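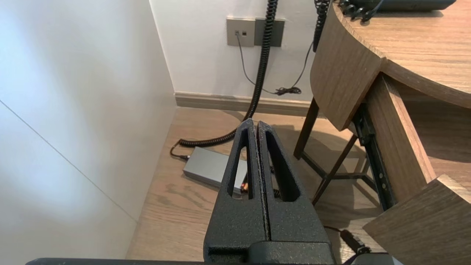
2 min read

Rinden – a word list of floor and timber talk

Rinden is a collection of the words people use when they talk about wooden floors: the boards, the finishes, the faults, and the many lovely names for a creak. It started as a page in Meifang Yin's notebook and has now grown to 646 entries, which still makes me grin every time I run the count.

What's in it

The main file is rinden.csv, one entry per line, saved as UTF-8. Each line has 4 columns: the word, its meaning in plain English, the place we heard it, and a note. The note is often blank. Where it isn't, please read it, as some of the best bits are in there (try "hollow-talker", or any of the words for a board that dips in the middle).

A second file, sayings.txt, holds 270 short sentences showing the words in use. They're as people said them, with names taken out. Spelling follows the speaker wherever they wrote the word down for us.

How we gathered it

Haiyan Jiang did most of the listening. She talked to fitters, sanders, joiners and a good few people who had simply lived on the same boards for a very long time. We typed everything up in July and went through it twice. If two people gave different meanings for a word, both are kept, on separate lines. So yes, "cupping" appears more than once – please don't tidy it away!

Known gaps

Parquet is thin. Cork is barely there. We have almost nothing on ships' decks and would dearly love more. A handful of entries from the Gesetti batch have no place filled in, and those are marked "unknown".

Using it

Use it for anything you like, including teaching, games and crosswords. A credit to Rinden is enough. If you print it, the whole thing fits nicely in a small booklet.

Adding words

Send new words as a plain line in the same column order. One word is plenty. Regional ones are especially welcome, and so are rude ones, within reason. Meifang reads them all and usually replies with a question about how it's said aloud.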